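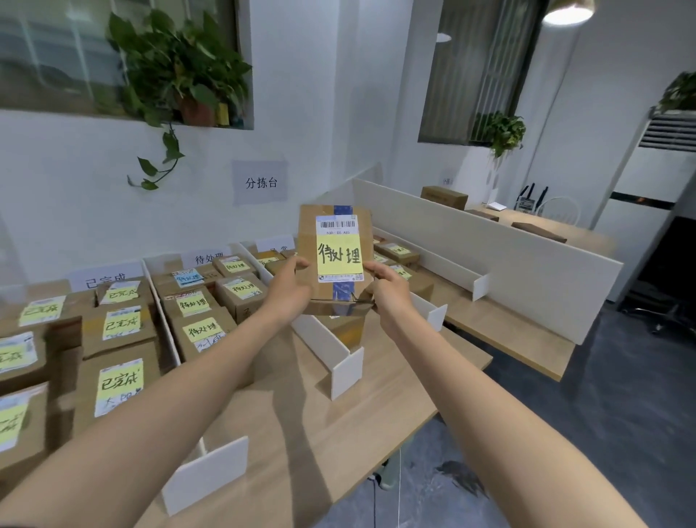

Ticket 604, sorting station, opened by Reet Rozīte. Status in the parcel system does not match the lane the parcel is in. Three lanes are in use on the table: 已完成 (completed), 待处理 (pending) and 异常 (exception). Each parcel gets a yellow note with its status written by hand, and the same status is supposed to be set in Justley when the label is scanned. Parcel 530-D5-A85 has a 待处理 note stuck over the lower part of its shipping label, and a torn flap at the bottom. Justley lists it as completed.

Steps to reproduce:
1. Scan any parcel with status pending.
2. Put the note on and place the parcel in the pending lane.
3. Scan a second parcel within a few seconds and set it to completed.
4. Open the first record. It now reads completed.

Expected: first record stays pending.
Found: first record takes the status of the second.

Frequency: 73 of the last 1,000 scans, all on the afternoon shift. No mismatches on the Moroz line, which runs the same software version.

Checked so far:
- Scanner battery and cradle. No fault.
- Label stock. Swapped the Zollow roll for a new one, no change.
- Note covering the label. Moved the note to the box top on 200 parcels. Mismatch rate unchanged, so the note is not blocking the read. Keep notes off the label anyway, the lower line has to be readable by eye.
- Torn flaps go to exception after retaping. This was not being done consistently. Separate issue, not the cause.

Update, 3:40 p.m.
Completed parcels stay behind the divider with their notes on until the records are corrected. Do not load them. Cartons stacked at the back wall are to be rescanned one at a time, with the record closed before the next scan. 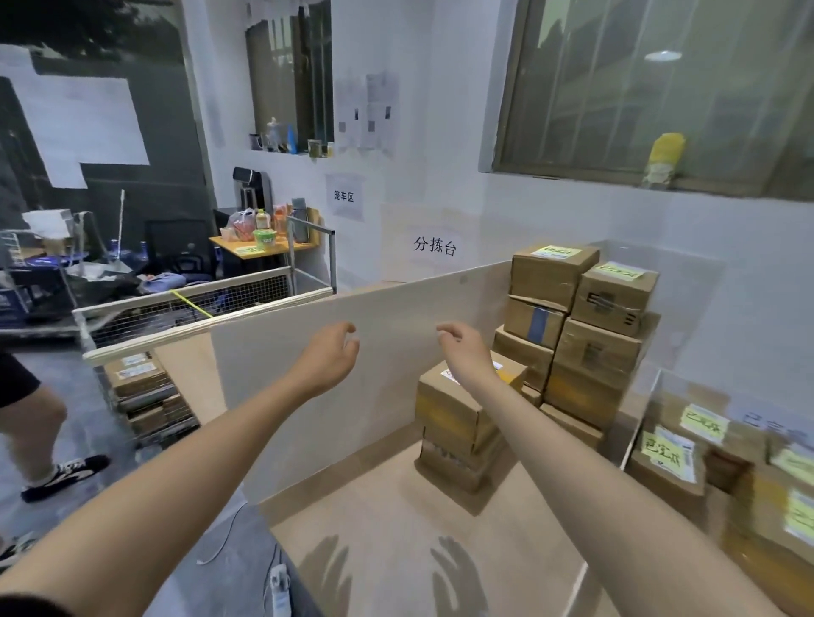 Ridwan Nair replied that the record stays open for four seconds after a scan, and any status set in that window is written to the open record. He asked for the delay to be set to zero on the afternoon profile and for the rescan to wait until the profile had reloaded.

Delay set to zero, profile reloaded at 4:15 p.m. Repeated steps 1 to 4 six times. First record stayed pending each time. 530-D5-A85 corrected by hand to pending. Leaving the ticket open until the rescan is finished.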